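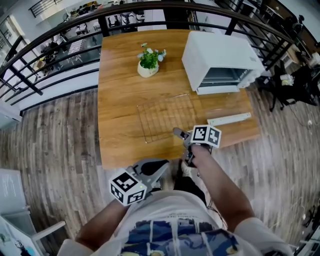 Re: [Nindbridge-kitchen] toaster oven, rack or tray first?

Horácio Cunha wrote:
> I wiped down the little white oven up on the mezzanine and now I'm
> not sure how you all like it put back. Does the tray live inside or
> not? Also, can the plant stay on the same table?

Hi Horácio,

Thank you for taking that on! I'd been putting it off since January. I always take both pieces out and lay them on the table, then let the door all the way down before I slide the wire rack back in. Go slow — mine at home is a Viltberg and the rack loves to catch on one side.

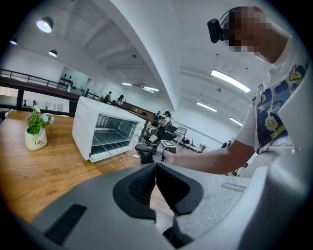
Once it's in, give it a little push and pull to see that it runs straight, and then the tray can go on top. I'd keep it inside, because the last one we left out wandered off to Sampaio's lunch and never came home (9 dollars for a new one, grr).

And yes, please keep the plant! I love the "Life" pot. Just leave it on the other end of the table, away from the oven, so the leaves don't get toasted.

I'm in until 16:00 if you want a hand.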